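Kiltano Community Help > Crafts & Gifts > Wrapping

How do I wrap something small and round without it looking like a wad of paper?

Posted by grevport_mom

I'm putting together little gift bags for a school thing in October and each one gets a toy apple. I want each apple wrapped on its own. I have a big roll of floral paper and every time I try it, I end up with creases everywhere and a fat lump on the bottom. Tissue is not an option, I already have the paper and I'm not buying more. Same kind of apple and same kind of paper here:

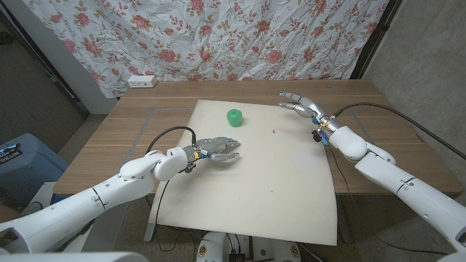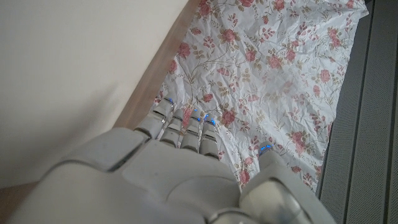 Green apple on the board (first), floral paper with all the creases in it (second).

Is there a way to get the wrinkles out once they're in? And how big should I cut the pieces? I have 11 to do.

3 replies · 1498 views

tapeandtwine

You can't fold paper flat around a ball. The extra paper has to go somewhere, so decide where before you start. Two ways that work:

Gathered top. Cut a square. Each side should be a little more than the distance all the way around the apple. Put the apple in the middle with the printed side of the paper facing down. Bring up the four corners, then the four sides between them, and twist gently just above the apple. Tie it with string. Trim the top if it's too tall. It looks a bit like a candy or a small sack and the gathers look like they are supposed to be there.

Pleated. Cut a rectangle that goes once around the apple with a small overlap, and long enough to cover both ends. Roll the apple up in it and tape the seam. Then at each end, fold the paper in toward the center in small pleats, all going the same direction, and put a round sticker on top. Takes longer. I'd practice on newspaper first.

For cutting, make one test piece out of newspaper, get the size right, and use it as the pattern for the rest. Cut them all before you wrap any.

As for the wrinkles – iron on the lowest setting, no steam, a clean dish towel between the iron and the paper, printed side down. Keep the iron moving. Test a scrap first because some printed papers are coated and the coating can stick or go dull. If it has any foil or plastic on it, skip the iron completely. The creases will get fainter but the sharp ones won't go away. Use the worst parts for the bottoms.

lakatos_st

just put them in a box

papercuts3381

Agree with the gathered top. A couple of things to add.

If the paper is stiff, crumple it on purpose. Ball up the whole piece, open it, smooth it with your hand, then do it again. After two or three times it gets soft, and it will go around a round shape much better than a fresh sheet does. You get an all-over crinkle and one more crease doesn't show. With a floral print you hardly notice it. I would try this before getting an iron out.

Work on a hard, flat surface with more room than you think you need. A big cutting board or a piece of poster board on the table is fine. On a tablecloth the paper slides around and you end up pressing too hard.

Don't use clear tape on soft crumpled paper if you might need to move it, it takes the print off. String or a rubber band first, ribbon over it. I leave the rubber band on.

And if the apples roll, set each one on a small ring of rolled tape in the middle of the square. You can leave it in there.

grevport_mom

Thanks. Tried the crumpling on a scrap and it goes around the apple a lot easier. Doing the gathered top with string. Still have to cut the rest of the squares tonight.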